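4. Preparação do piso e nivelamento do balcão Dolano

Antes de começar, leia esta seção até o fim. O trabalho deve ser feito por duas pessoas. O móvel sem tampo pesa 40 kg e não deve ser arrastado sobre o piso.

4.1 Limpe a área de instalação e retire restos de argamassa das juntas. Se o rejunte é novo, espere o prazo indicado pelo fabricante dele.

4.2 Marque no piso a linha da frente do balcão. Para o modelo Liltis, a linha fica a 433 mm da parede. Para o modelo Turkow, a 339 mm.

4.3 Coloque os pés reguláveis, todos na mesma altura, e aperte com a mão. Não use ferramenta nesta etapa.

NOTA: Não tome as juntas do piso como referência de esquadro. Meça sempre a partir da parede.
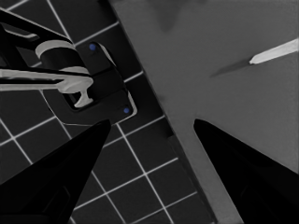
Fig. 7. Piso escuro com juntas claras, ao lado de uma superfície cinza de borda reta.

4.4 Ponha o nível sobre a borda da frente e gire os pés até a bolha ficar no centro. Repita na borda lateral. Depois volte à primeira borda e confira de novo, pois um ajuste muda o outro.

4.5 Se um pé cai em cima de uma junta, use a base larga Appiah, fornecida no saco pequeno.

CUIDADO: Não coloque as mãos embaixo do móvel enquanto a outra pessoa o levanta.

4.6 Em balcões com mais de 1000 mm de comprimento, monte também o pé central. Ele deve tocar o piso sem levantar o móvel.

4.7 Fixe o balcão na parede somente depois do nivelamento. Para a fixação, siga a seção 5.

Revisão do texto: Pascual Paredes. Desenhos de montagem: Efe Anozie.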